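Pretend Food Swap and Toy Library: Your Questions Answered

Reading time: 5 min
Print this page | E-mail this page
14 shares | 3 comments

Welcome! We get a lot of mail about the toy library at Paltmont, and most of it is about play kitchens, so this page sticks to those. If you're after puzzles or ride-on toys, they have their own pages and their own (much shorter) lists of questions.

What is the toy library, in plain words?

It works like a book library, only with toys. You join, you pick something off the shelf, you take it home, and you bring it back when your kids are done with it or the loan runs out. We have 795 items on the shelves right now, and the pretend food section is the one that empties first, every single time. We love that. Cooking play is wonderful for talking - kids who barely say a word over a puzzle will take your order, argue about the soup and charge you far too much for it.

How many sets can I borrow at once?

Each family can have 2 sets out at a time. A set means one numbered bag, whether there are six pieces inside or sixty. Play stoves and sinks are lent separately and don't count toward your limit, but you'll need a car with a decent trunk. The Trajkovski stove in particular is heavier than it looks, and the door comes off in transit if you don't tape it.

What age are the kitchen sets for?

Most of ours suit three and up. For younger children, ask for a bag with a yellow tag. Those hold only big, one-piece foods, with nothing that comes apart into smaller bits. Please don't mix yellow-tag pieces with the rest of the collection, even for an afternoon! It takes us ages to sort them out again.

Do I have to clean everything before I return it?

Yes please. Warm water, a drop of dish soap, a soft cloth, and then let it all air dry on a towel overnight. Hollow plastic pieces need extra time, so give them a squeeze or a shake over the sink before they go back in the bag. Anything made of wood gets wiped with a damp cloth and never soaked. We had a lovely set of wooden Prurkau vegetables that went through somebody's dishwasher, and the carrots have never been the same.
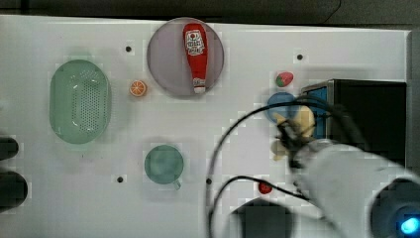
Felt food is a different story. You can spot clean it with a cold cloth, and that's all we ask. If there's real jam or real yogurt involved, just put a note in the bag and we'll deal with it here. You won't be charged for that.

What if a piece goes missing?

It happens to all of us, and we won't be cross. Check under the couch, in the coat pockets and inside the toy stove first. After that, tell us the number on the bag and what's gone. Small pieces are free to lose, within reason. For a pot, a pan or a whole appliance we ask for a contribution toward a replacement. Bags come with a contents card, and we really do appreciate it when people read the card before packing up.

Can I donate our old play kitchen things?

We'd be thrilled! Bring plastic, wood or felt food in any amount, even a single fried egg. Odd pieces are great, because they fill the gaps in older sets. We can't take anything with cracked paint, loose magnets, or batteries that have leaked. Last October we took in 92 pieces over one morning, and putting them into new bags was the most fun we'd had all fall.

Do the sets have to stay together at home?

While you have them, mix away. Put the tea set with the pizza, run a diner that only sells cake, whatever works in your house. Just sort by bag number before you come back. Most of the larger pieces have the number on the bottom in permanent marker.

Which set do you recommend for a first loan?

The Fleltetti market bag, hands down. It has fruit, bread, a little scale and paper money, and it gets shy kids going faster than anything else we own. There's usually a waiting list, but it moves quickly. If you don't want to wait, any bag with a picnic theme is a good second choice, and those travel well too - people take them to grandparents' houses all summer.

How do I join?

Come by the front desk at 10 a.m. or later with something that shows your address. There's one form, and it fits on one side of a page. We're capped at 500 member families and there are still openings, so you can normally take a bag home on the same visit. Bring a tote, or use one of the spare ones hanging by the door.

Was this page helpful? 27 people said yes
Print this page | E-mail this page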